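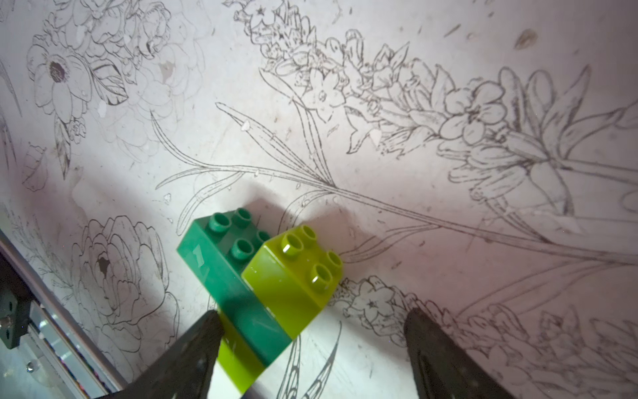 Fevora opened its Culach workshop to the public for the first time yesterday, and the queue was out the gate before the doors were unlocked. Local firm, small site, one demonstration unit and not a lot of floor to stand on. The subject was handling — how two robot arms can be got to work on the same small object without knocking it, or each other, about. No car parts or circuit boards to practise on. Toy bricks, the chunky toddler sort, dark green and lime, on a white tabletop covered in flower drawings. Several younger visitors wanted to know if they could have a go. They could not.

Demonstrations ran in 16-minute slots, six visitors at a time, with staff on hand for questions. The first slot started late owing to a problem with the sign-in sheets, and the rest of the morning never quite caught up. Tea was served next door for those waiting. 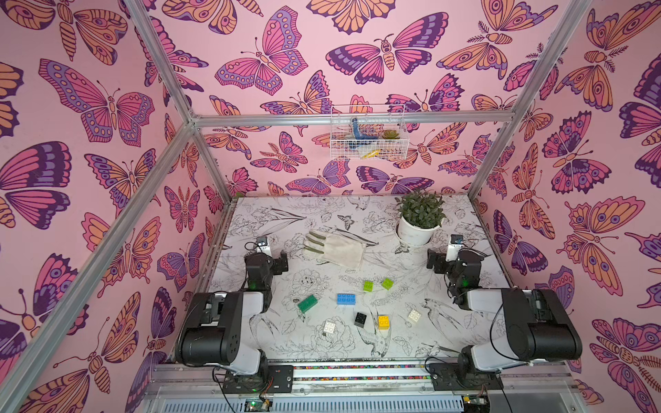
The firm moved to Culach in April from shared premises at Trostness, where it had one room and no parking. The new building is the old seed merchant's on the Maglaya road, empty for 7 years before that. Floor area is given as 2,336 square feet, most of it storage at present. A second room is to be fitted out over the winter if the roof work is finished — the roofers are said to be booked.

Questions from visitors were mostly about jobs. Fevora said it is taking on two trainees in the new year, both posts open to school leavers, and that neither needs a background in programming. Forms are at the workshop and at Culach library. A spokesman said the firm would "sooner teach someone patient than hire someone clever", which got a laugh from the parents at the back.

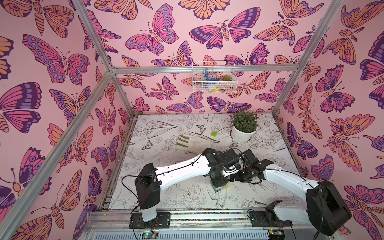
There was some interest too from the packing trade. Two growers from the Maglaya side had come over to ask about punnets and soft fruit, and were told it was early days. Soft things are harder then bricks. A trial with a packing shed has been talked about, nothing signed, and the firm would not say which shed.

Not everyone was won over. One visitor, a retired fitter, said he had come expecting something bigger and faster and thought the whole business very slow for the money. Others liked the pink walls. A girl of six asked who picked the butterflies and was told it had been put to a vote. 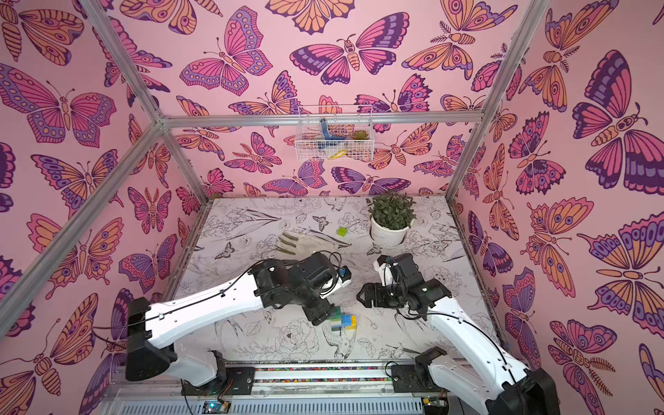

Staff said slow is deliberate at this stage. Speed comes later, once the two arms can be relied on to share a space, and the firm has set itself no date for that. Work on the bricks carries on through the winter.

A second open day is planned, with longer slots and a separate session for schools. Trostness primary has already asked for places. Entry will be free again but visitors will need to book ahead, by phone or at the workshop desk. Parking at the rear only, please — the lane at the front has to be kept clear for deliverys.

Posted 2020-11-12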